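Monday, music corner, after tea

Third go at the practice table this month. Kept it to the one table, grey wood-grain top. Want a layout the evening pupils can set up without asking me: white board, brown sheet, metronome, music stand. Nothing else lives there.

Board first. Wiped it down with the Uruline cloth, then looked at it close up under the lamp. One tiny dark speck near the top, could be pen, could be a chip. Left it. Not going at it with solvent again after what happened to the old Gendholm board (went cloudy in a patch the size of a saucer and never came back). 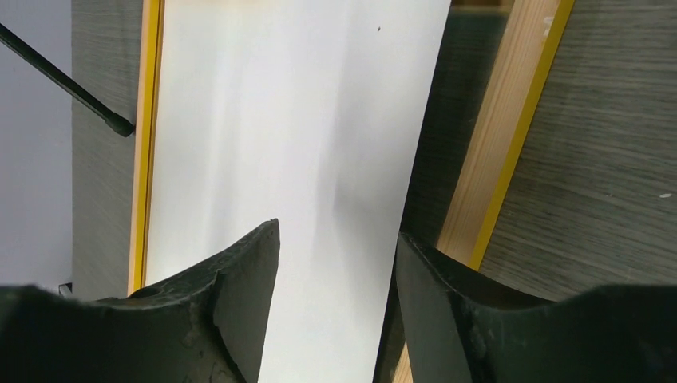
Hideaki Shibata wants the board upright so whoever is playing can see the bar numbers without craning. Fine by me but it needs something behind it — tried propping on a book, slid twice. He has 2 small wedges from the Hondum order, will try those tommorow. Check they don't mark the table.

Tempo plan for the beginners: start at 80, hold it there for the whole first page, no creeping up. The 4 bars before the repeat are where everybody rushes. Write the tempo on the board BIG. Last week I wrote it small in the corner and had to shout it.

The piece is the 1948 study, the one with the awful page turn. Hideaki says copy the last line onto a loose sheet and be done with it. Probably right.

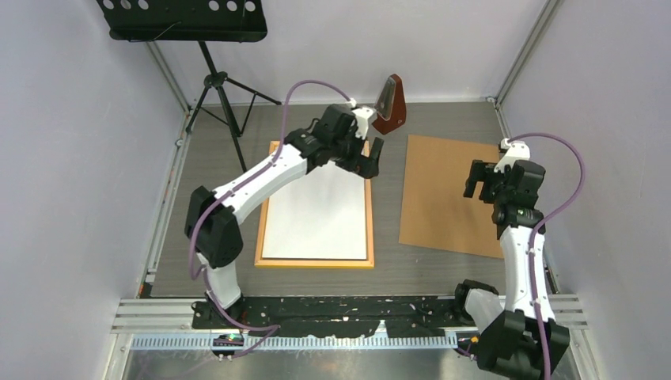 Stand legs: still the nuisance. Spread wide they eat the table, pulled in the whole thing wobbles as soon as you put a proper book on it. Halfway is Ok for single sheets. Might just put it on the floor for the taller ones and keep the table for the metronome and board.

Metronome stays towards the back I think. Nearer the front people knock it reaching for thier pencil. Also it sounds less fierce from there, or I'm getting used to it.

To do
— wedges (Hideaki)
— copy last line of the study, one per pupil
— new board pens, the black is nearly gone
— ask about November dates, the hall clashes again
— felt pads for the stand feet, check the drawer before buying more

Stopped at ten past six. Left the lamp on the shelf by the door.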